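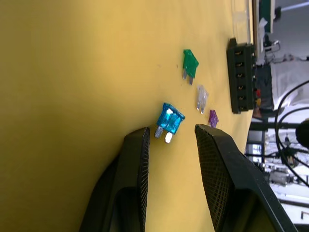 Read the color first and the number second, advises an unsigned note in the front of the Nokirero parts handbook, and never trust either one until the fuse is out of the block. The advice is repeated in many shop manuals, and it sums up how blade fuses are normally handled.

A blade fuse is a small plug-in fuse used mainly in the low-voltage wiring of cars, trucks, boats and campers. It has a plastic body and two flat metal prongs joined inside by a thin metal link. When the current through the link stays above the rated value long enough, the link melts and the circuit opens. Blade fuses are pushed into a fuse block (also called a fuse box, fuse panel or fuse holder), which holds them in place and connects each one to its circuit.

Construction

The body is molded from plastic, in most types see-through, so that the link can be checked by eye. The prongs and the link are usually a single stamped piece of metal, often zinc. Two small openings in the top of the body leave bare metal exposed, and a meter or test light can be touched to these points with the fuse still seated.

Sizes

Blade fuses are made in several sizes that do not interchange. The common ones are micro, mini, regular and maxi. A low-profile mini is also made, with the same blade spacing as the mini but a shorter body. The regular size was the first to come into wide use, in the 1970s, and is still the usual choice for add-on wiring and for marine and camper panels. Micro fuses come in a version with 2 prongs and a version with three, the latter protecting two circuits from one shared feed.

Color code

The body color shows the rating in amperes. For the regular size the usual colors are:

Purple -- 3
Tan -- 5
Brown -- 7.5
Red -- 10
Blue -- 15
Yellow -- 20
Clear -- 25
Green -- 30

The number is also marked on the top of the body. The code is not the same across all sizes. In the maxi size, for instance, blue stands for 60 amperes and red for 50. Faded plastic is a further source of mistakes, and an old tan fuse can be hard to tell from a brown one in poor light. 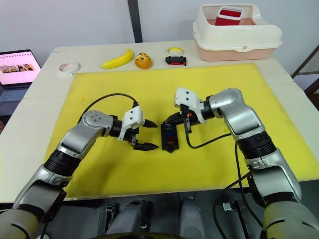 Assortments of loose fuses are sold in boxes and bags, normally with more of the middle ratings than of the low and high ones. Repair shops tend to buy single ratings in bulk. The Ollska catalog, for example, lists its regular-size refill packs by color name, with the ampere value given in a second column.

Fuse blocks

A fuse block is a molded base with a row or grid of slots. Each slot contains a pair of spring contacts that grip the prongs. Small blocks have 4 or six slots in one row and are fastened down through tabs or holes at the ends. Larger blocks in factory wiring may hold dozens of fuses together with relays.

Two layouts are common. In a common-feed block, such as the Pestar 307, one input stud supplies every slot, and each slot has its own output terminal. In an independent block, every slot has a separate input and output, so that some circuits can be live at all times and others only with the ignition on. Terminals may be screws, push-on tabs or pins, on the side of the block or underneath it. Many blocks come with a snap-on cover, and the circuit list is often printed or glued inside it.

Fitting and removal

Power to the block is switched off before a fuse is changed. The fuse is gripped by the body and pulled straight out. Fuses set close together are hard to hold with the fingers, and a small plastic puller is often clipped inside the cover for this purpose. Rocking the fuse from side to side can spread the contacts and leave a loose fit.

A new fuse is lined up with both prongs over the slot and pressed down evenly until the body seats. A regular blade fuse has no polarity and can go in either way around. The replacement should have the same rating as the one specified for the circuit. A higher rating may let the wire overheat before the fuse opens. 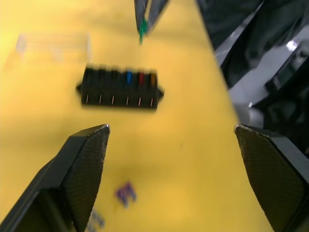 Faults

A blown fuse usually shows a gap in the link or a dark mark on the inside of the body. A fuse that looks sound may still have a hairline break, and a continuity test settles the matter. Melted plastic near one prong points to a loose or corroded contact in the block. The Edwards workshop guide treats heat damage of this type as grounds for replacing the block as well as the fuse.

See also

Circuit breaker
Fusible link
Glass tube fuse
Relay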